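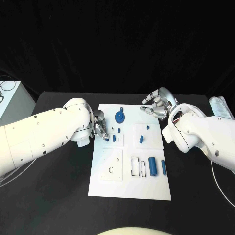

The Ponduvine two-arm assembly cell is offered to colleges, training centres and small manufacturers that wish to plan for automated handling of small parts. It is supplied as a complete station, and the price covers the arms, the hands, the table, the controller and the standard task board. Buyers are asked to look closely at the board before they look at the arms, as the choice of board decides most of the later spending. The blue pegs, the thicker cylinders and the round gear-like part each call for a different grip, and a site that handles only one sort of part may not need the full set. The white board rests on a plain dark grey tabletop with black fabric hung behind it, and we recommend a similar plain setting at the customer's own site.

## What is supplied

- Two white arms, left and right, with wrist housings fitted
- Two jointed hands, silver finish
- One task board with plates, pegs and cylinders
- One controller with Cullari planning software, licensed for 2 users
- Backdrop fabric and hanging rail
- Printed setting-up guide and parts list

The table is included with full cells only. Customers who order the arms alone should send a drawing of their own table to the Hurkau office, showing its height and the thickness of the top.

## Planning the space

The cell should stand on a level floor away from doors and main walkways. Both arms reach inwards over the table from the sides, so clear space is needed to the left and right as well as in front. Cables should be led away from the working area and fixed where people may walk.

Please allow for a second surface nearby. Spare parts, cloths and cable coils soon collect on the table if there is nowhere else to put them, and the working area becomes smaller than the one that was planned.

A supervisor must be able to reach the stop button from the normal working position. The site risk assessment remains the duty of the customer. Our staff will answer questions about it but cannot sign it.

## Budgeting

Most enquiries concern the purchase price, and a written quotation is sent within 7 working days of a completed request form. The following items are charged separately and should be entered in the budget from the start:

| Item | When charged |
|---|---|
| Delivery and unpacking | Once |
| Setting up on site | Once |
| Staff training, 2 days | Once, repeated on request |
| Replacement fingertips | As used |
| Software licence | Yearly, each January |
| Service visit | Yearly |

Hands wear sooner than arms. A site running the cell every working day should set money aside for fingertips in the first year, and should keep one spare set in stock. Pegs and cylinders are sold in bags of 40, order code 247, and may be mixed by size.

Hire is available for customers who are not ready to buy. Part of the hire charge may be set against a later purchase, provided that the order is placed before the hire period ends.

## Choosing a board

The standard board suits first trials in picking up, placing and fitting. The Thomas board has the same outer size and is delivered without plates, for customers who intend to fix their own parts to it. Either board may be changed for the other within the first year, if it is returned clean and undamaged – the carriage is payable by the customer.

Boards made to a customer's drawing are priced one by one. Drawings should give all sizes in millimetres and should state which parts must fit tightly.

## Enquiries

Requests for quotations, hire terms and site visits should be addressed to the Equipment Desk, Hurkau. Prices on the current list hold for orders received by Sat 29 August.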